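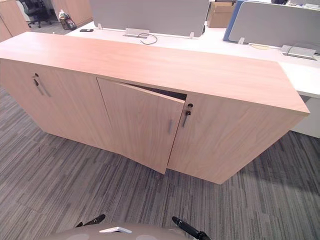 Ask what happened to lunch, one reader wrote to us in October 2023. Fair enough. Her office in Strazds had just swapped its canteen for Visto, an app that sends a salad up in the elevator.

The old canteen served soup, a second soup, and on good days a pie. It fed 551 people and lost money on every one of them. Visto loses money too, but from another city.

I tried it for 5 days. My first order, the barley bowl, went to the third floor, where I am told it was enjoyed. By November the regulars had drifted across the street to Flusora, a bakery with four stools and a line out the door. The pie is back, and it costs more.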